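Olell Jar Handling Set

README, last edited Sun 12 June

Olell is a collection of short manipulation recordings made with a hand-held gripper. You squeeze the grip, the fingers close, and a camera fixed to the tool records the whole thing from just behind the fingertips. The set has 249 episodes in it right now, all of them with jars and other upright containers on ordinary tables. We started in January with a single table and a shelf of kitchen jars, and we've been having a great time with it ever since!

It's meant for people training policies that learn from watching - behavior cloning, diffusion policies, that family of things. If you only want to pretrain a vision encoder, the frames work fine for that too (a few of our users do only this and ignore the actions completely).

What's in the download

episodes/ - one folder per episode, with the video, the gripper opening over time and the estimated tool pose
tasks.csv - one row per episode, giving the task, the split and the name of the collection site
calib/ - camera calibration, one file for each gripper
notes/ - free text typed in by whoever was holding the tool

The collection sites are Jirnia and Clolton. Jirnia has the bigger share. The Clolton episodes came in later and have better pose tracking, so start there if your method is picky about that.

Tasks

There are 5 tasks: grasp and hold, lift and set down, move to a marked spot, turn in place, and pass between two jars. Grasp and hold looks almost too simple on paper, but please don't skip it. It has the widest range of approach angles in the set, and our baseline got noticeably steadier once we stopped treating it as filler.

Splits

Train and validation are divided by session, never by frame. The test split holds 13 episodes, and we ask that you leave it alone until you're ready to report. Earlier copies of tasks.csv had 3 episodes listed in both train and validation. This is fixed in the current file, so grab a fresh copy if yours is old.

How we record

Start with the fingers open and the tool well back from the container. Move in at a natural speed. Close until both fingers are pressing on the side wall, then pause for a beat before doing anything else - that pause makes the contact labels much easier to place. If you slip, keep going and write it in the notes. Slips stay in the set, and we love having them.

Please don't tidy the surroundings between sessions. Cables, stands, other jars: leave them be. A model that has only seen clean white tables falls apart the first time it meets a real one, and we learned this the slow way with our first batch.

Known issues

Shiny lids are hard. Metal picks up bright bands and wedges of light that move as the tool moves, and the pose tracker sometimes locks onto them as if they were fixed points. Clear film makes it worse, with every crease adding small highlights of its own. We mark these episodes "glare" in tasks.csv so you can filter them out, or go looking for them.

The jar in the grip also blocks a lot of the view. With a wide one, the lid can fill the middle of the picture and hide most of what's behind it. Gripper opening is a better cue than pixels at that stage. The baseline, Gachanja, takes both, and its config file shows how we weight them.

Pose is less reliable in the first moments of an episode while tracking settles. Trim the start if you see jumps.

Sample views

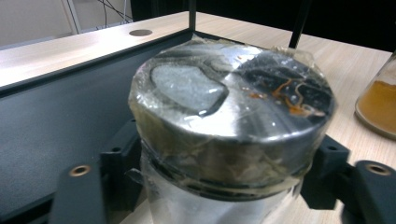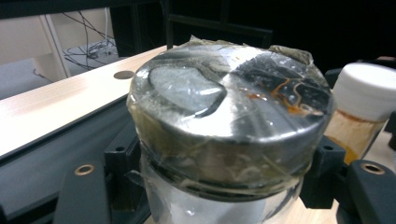
Both views: a jar with a film-wrapped metal top between the gripper fingers, seen from the tool camera.

Adding your own episodes

Yes please! Use the same folder layout, include your calibration file, and run the checker script before you send anything over. It catches missing timestamps and swapped finger channels, the two mistakes we make most ourselves. New kinds of containers are very welcome, and odd lids most of all.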